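Search this site
Type and press enter
3 min read

Keep the Button

By Wiebke Ostermann

The apartment house where I live replaced its elevator panel in April. The old one had round buttons that went in when you pushed them. The new one is a sheet of dark glass. You touch a number, and if the glass accepts your finger, the number lights up. Mine often needs a second try, and with gloves on it needs a fourth.

I think this was a bad trade, and I think we make it too often. A control that a person has to use in a hurry, or without looking, should move when it is pressed.

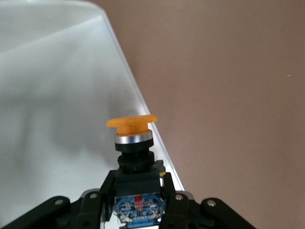
My neighbor Adelino Cardoso has poor eyesight. For years he counted up the column with his thumb and got off at the right floor. Now he waits for someone else to ride with him, or he takes the stairs. The building paid $3487 for the glass. Repairing the old panel was quoted at $1105. The notice in the lobby called the new one an upgrade.

The usual case for touch panels is that they are easy to clean and can be changed by software. Both are true. A hospital may have good reason to want a surface it can wipe down. But most elevators, stoves and ticket machines do the same few jobs for their whole lives, and the layout never needs to change. My Luletti stove has had 5 knobs since the day I bought it, and I can turn off the front burner while looking at a child.
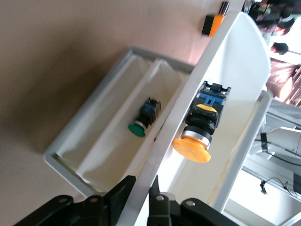

What I would ask for

Buyers should try a control before they pay for it, with wet hands and with their eyes shut. Landlords should ask the tenants who have trouble seeing. Makers could sell the plain version next to the glass one and let people choose. I wrote to our landlord with the first two of these and have had one reply, which thanked me for my interest in the elevator.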